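Shape sorters and insert blocks: worth paying for?

Toys and Puzzles > Wooden and Otherwise > General

grubbyknees
Posted 9:12 am
My sister-in-law keeps sending me links to the Miranda insert set. It's a plain cube with an opening in the top and a block that goes in it. That's the whole toy. The listing says it builds "spatial confidence," and I would like somebody to tell me what that is before I hand over money for it. My son is 3 and he already puts everything into everything. Last week it was toast into a boot.

Has anyone bought one and had a kid play with it past the first afternoon?

pellmell_285
Posted 9:40 am
We had the Turnar one. Played with for 7 minutes, then it was a hammer. The block got lost under the stove and the cube is now where we keep spare batteries.

In fairness, my niece loved hers. She's a lot more patient than my two.

Otterby
Posted 9:58 am
I'm going to disagree with the mood here. One block and one hole is the point of it. The big sorters with a dozen shapes on a drum are where kids give up, because there's always one star that only goes in at one angle and the lid pops off when they lean on it. A single opening with a single block that fits properly is something a small kid can finish.

grubbyknees
Posted 10:05 am
"Fits properly" is doing a lot of work there. Every one of these I've picked up in a store either rattles or jams.

Otterby
Posted 10:11 am
Then you've picked up bad ones.

pellmell_285
Posted 10:20 am
Or they're mostly bad ones, Otterby.

Zulkifli Sinaga
Posted 11:33 am
I make puzzle boxes as a hobby so I have opinions on this. What you're paying for is the gap. Too tight and the block binds as soon as it goes in crooked, and a kid will always put it in crooked. Too loose and it drops straight in from any direction and there's nothing to work out. A good opening has the edges eased a little at the top so the corner of the block finds its way in. Run your thumb around the rim. If it's a sharp square edge all the way, put it back on the shelf.

Paint matters too, more than people think. A block that fits bare can stick after two coats. I've sanded more corners for that than for anything else.

As for "spatial confidence," I've never met a three-year-old who was short of it.

dunmore_wags
Posted 12:02 pm
Does humid weather do anything? Ours was fine all winter and then in July you needed pliers.

Zulkifli Sinaga
Posted 12:15 pm
If it's solid wood, sure. It swells across the grain. Put it somewhere dry for a while before you go at it with sandpaper, or you'll have a sloppy fit again by winter. Ask me how many I ruined that way.

Kettlefish
Posted 12:31 pm
Fliltberg has a version where they claim it was "tested through 3,000 insertions." By whom? A kid? A very bored adult? And what counts as passing? I wrote to ask and got a coupon code back.

grubbyknees
Posted 12:38 pm
Did you use the coupon?

Kettlefish
Posted 12:39 pm
No comment.

Otterby
Posted 12:52 pm
Going back to the original question, because this is turning into a pile-on. Play value depends on whether somebody sits down with them. Drop it on the rug and walk off and yes, it's a hammer. Hand over the block the wrong way around and let them turn it, and you'll get a few rounds out of it. Mine wanted it back out after lunch.

pellmell_285
Posted 1:06 pm
Hand my kids anything and sit with them and it's fun for a few rounds. We did that with a colander. I don't think you can credit the toy.

dunmore_wags
Posted 1:14 pm
Retno wrote a piece on fit and color for the Flendau newsletter that covers some of this. She said she doesn't mind it being shared, so I'm pasting the short version.
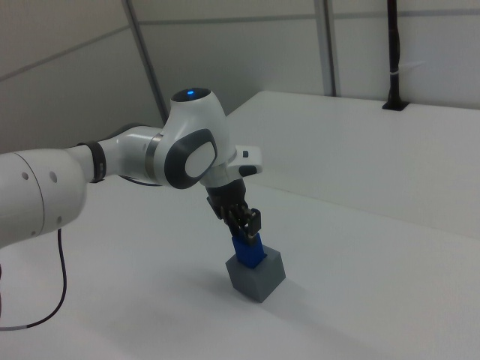

Retno Pangaribuan
Contributing Writer, Toys and Play

Blue block, gray cube, opening in the upper face. I like the color choice more than I expected to. With the block most of the way in, the blue still shows above the rim and the gray stays out of the way, so there's no mistaking which piece moves and which one stays put. Plenty of sets paint both halves in the same bright colors and then wonder why a child tries to pick up the box.

My complaint is with the claims. A block going into a cube is a nice small job for small hands. I have yet to see a seller show me that it's more than that, and I'd be wary of any that charges extra for the promise. Buy it for the fit, if you can try the fit first. If you can't, ask about returns.

grubbyknees
Posted 1:30 pm
OK, that's the most sensible thing I've read on these. Still not sold, but the color point is fair. The Miranda is the same cream all over, block and cube both.

Otterby
Posted 1:37 pm
She does say it's a nice small job for small hands. I'd like that noted.

Kettlefish
Posted 1:41 pm
She also says to ask about returns. I'd like THAT noted.

Zulkifli Sinaga
Posted 2:20 pm
grubbyknees, if you have any scrap lumber around, make one. Glue up four sides and a bottom and cut the block last, to suit the hole. Leave off the finish until you've tried it with the kid.

grubbyknees
Posted 2:26 pm
I have scrap lumber and no saw. I'll see if the sister-in-law wants to buy it as a birthday present, seeing as she's so keen.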